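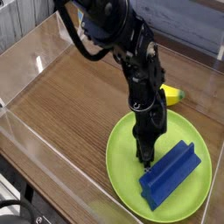
저희 조가 한 학기 동안 붙잡고 있었던 주제는 로봇 팔을 얼마나 잘 움직이느냐보다는, 로봇 팔 옆에서 사람이 어떤 약속을 지키며 일해야 하느냐였습니다. 처음에는 솔직히 조금 심심한 주제가 아닐까 걱정도 했는데, 막상 들어가 보니 정할 것이 끝도 없이 나오더라고요. 작업대 둘레에 세운 투명 아크릴 벽만 해도 그렇습니다. 벽이 있으니 안전하다고 말해 버리면 간단하지만, 벽 너머로 손을 넣어도 되는 때는 언제인지, 그때 누가 정지 버튼을 잡고 있어야 하는지는 벽이 알려 주지 않습니다. 그래서 저희는 이 벽을 '여기부터는 약속이 필요한 곳'이라는 경계선으로 삼고 작업 규칙을 써 내려가기 시작했습니다. 이 규칙 모음에 붙인 이름이 Dandelel입니다.

1. 규칙을 만든 과정

출발점은 Jolien Coppens 조교님이 건네주신 실습실 안전 수칙 한 장이었습니다. 짧고 좋은 문서였지만 여러 기계에 두루 쓰려고 만든 것이라, 물체를 집고 옮기는 작업에 바로 적용하기에는 빈 곳이 있었습니다. 2월에 첫 초안을 쓸 때는 욕심이 앞서서 항목이 무려 54개나 되었습니다. 읽는 데만 한참이 걸렸고, 조원들도 자기가 쓴 항목 말고는 잘 기억하지 못했습니다. 겹치는 내용을 합치고, 지켰는지 확인할 길이 없는 문장을 덜어 내서 최종본은 20개 항목으로 줄였습니다. '항상 주의한다' 같은 문장은 이때 거의 다 사라졌습니다. 쓴 사람으로서는 조금 아까웠지만요.

2. 작업 영역에 관한 규칙
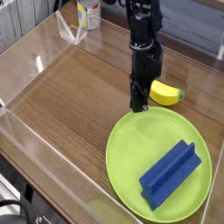

가장 오래 토론한 부분은 사람이 작업 영역에 손을 넣는 절차였습니다. 물체를 다시 놓아야 할 때마다 전원을 완전히 내리자는 의견이 있었고, 그러면 실습 시간이 다 지나가 버린다는 의견도 있었습니다. 결국 저희는 두 가지 상태를 나누었습니다. '대기'는 프로그램만 멈춘 상태이고, '정지'는 비상정지 버튼이 눌린 상태입니다. 손을 넣는 것은 정지 상태에서만 허용하고, 손을 넣는 사람과 버튼을 맡는 사람을 따로 둡니다. 버튼 담당이 먼저 "정지"라고 말하고, 상대가 같은 말을 되풀이한 다음에 움직입니다. 처음에는 둘이 마주 보고 이러고 있으니 어찌나 쑥스럽던지요! 그래도 며칠 지나니 입에 붙었습니다.

케이블도 따로 항목을 두었습니다. 팔을 켜기 전에 케이블이 관절에 감기거나 당겨질 곳이 없는지 눈으로 따라가며 보고, 벽 위에는 공구나 컵을 올려놓지 않습니다.

3. 물체 배치와 기록

작업에 쓰는 물체는 일상적인 것 위주로 골랐습니다. 물체마다 시작 위치를 정해 두고, 위치를 바꾸면 바꾼 사람이 기록지에 적도록 했습니다. 기록지 양식의 이름은 Jakine인데, 조원 한 명이 밤늦게 붙인 이름이 그대로 굳어 버렸습니다. 양식에는 시작 배치, 작업 이름, 정지 여부와 이유, 담당자 칸이 있습니다.

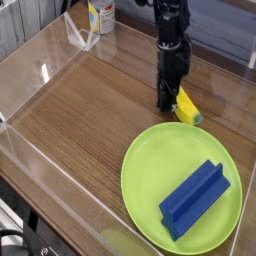 그림 3. 노란 스펀지 바로 위에 있는 그리퍼. 파란 블록은 연두색 접시 위에 놓여 있다.

학기 동안 모인 기록지는 모두 122장입니다. 그중 정지 이유 칸이 비어 있어 나중에 해석할 수 없었던 것이 2장 있었고, 이 일을 계기로 이유를 적기 전에는 다음 작업을 시작하지 않는다는 문장을 넣었습니다. 별것 아닌 문장 같아도, 급할 때 가장 먼저 빠뜨리기 쉬운 것이 바로 이 기록이었습니다.

4. 접촉이 가까운 동작

그리퍼가 접시나 상판에 아주 가까이 내려가는 동작은 별도로 다루었습니다. 손가락 끝이 표면에 세게 닿으면 물체뿐 아니라 그리퍼에도 무리가 갈 수 있으므로, 새로 짠 동작은 반드시 낮은 속도로 먼저 돌려 보고 버튼 담당이 고개를 끄덕인 뒤에 속도를 올립니다.

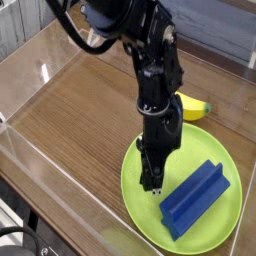 속도를 올린 다음에도 물체의 종류나 위치가 달라지면 다시 낮은 속도부터 시작합니다. 이 항목은 조원들 사이에서 불만이 제일 많았습니다. 접시를 조금 옮겼을 뿐인데 처음부터 다시 해야 하느냐는 것이지요. 저도 그 마음은 충분히 이해하지만, '조금'이 얼마인지를 사람마다 다르게 생각하기 때문에 예외를 두지 않기로 했습니다.

5. 남은 문제

저희 규칙은 한 대의 팔과 하나의 작업대를 두고 쓴 것이라 다른 실습실에서도 통할지는 모릅니다. 다음 학기에 Mertens 조가 이어받아 시험해 보기로 했고, 기록지도 함께 넘길 예정입니다. 두 사람이 모두 자리에 없을 때의 보관 절차는 아직 초안 상태이며, 버튼 담당을 얼마나 자주 교대해야 하는지도 정하지 못했습니다. 긴 글을 끝까지 읽어 주신 분들께, 그리고 같은 질문을 몇 번이나 받아 주신 조교님께 감사드립니다.

제출일: 2025년 8월 31일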